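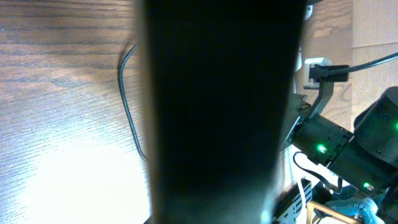

Helex finger and servo kit for the Carno tabletop arm

Replacement parts for one arm: two black gripper fingers, 3 servo segments and the bus cables between them. Fits arms sold by Hellwood with the flat base.

Fitting takes 25 minutes. Switch off at the supply, take the old finger off and wipe the seat. Tighten the new screws by hand, then a quarter turn more. Leave a loop of cable at each joint — a tight cable will work out of its connector. Power up and check for a green light on every servo before you move the arm. If one stays dark, reseat the cable on the side nearer the base.

Check the finger screws again after almost 52 hours of running.

Spare screws are sold separately. For older arms, ask Duyên Cao at the parts desk.

Last updated: December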